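Thread: Second arm or a lift column first? Planning next year's budget

amra_v
Hi all! We're finally getting money for the robot corner and I'm so excited I've already rewritten the spreadsheet twice. We have one Jundell arm on a fixed base, and it does well at table height. Everything else we want it to do is storage: opening doors, putting things away, getting them back out. So do I buy a second arm, or a Flavero lift column for the one we have? Quotes are due in April.

petkov_fan
Second arm, easy. Two hands on two doors, and you've got a spare when one goes in for repair. We waited 6 weeks for a wrist joint last year.

dunlin27
Disagree. A second arm at the wrong height is just more arm at the wrong height. Get the column. And put cables in the budget! Ours came to 979 before we had moved anything.

petkov_fan
979 for cables?? Who did you buy from?

dunlin27
Tellance, with the drag chain and the connectors. Worth it, but I'd have liked to know going in.

kestrel_lab
Can you borrow a column before you commit? Our dealer lent us one and we found the floor wasn't level enough. Also, what are the handles like? Knobs and bar pulls want very different fingertips.

amra_v
Ooh, good question, and I should have said so at the start. Small metal pulls, short and rounded, one on each door and very close together where the doors meet.

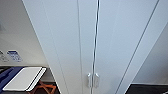

I'm leaning toward the column now, plus a set of narrower fingertips – they're over 200 a pair, but I'd sooner pay that than fight with the stock ones. I'll ask about a loan too, that's a great idea!

kestrel_lab
With pulls that close I'd test one door at a time. Two grippers side by side there could get crowded.

petkov_fan
OK, I'll give you that one. I still say keep a line in next year's sheet for the second arm, even if it's empty.

amra_v
Done, row 27, highlighted in yellow :) Does anyone have a Flavero spec sheet with the side load on it? The one I was sent only gives the vertical.

dunlin27
I have it somewhere, will message you tonight.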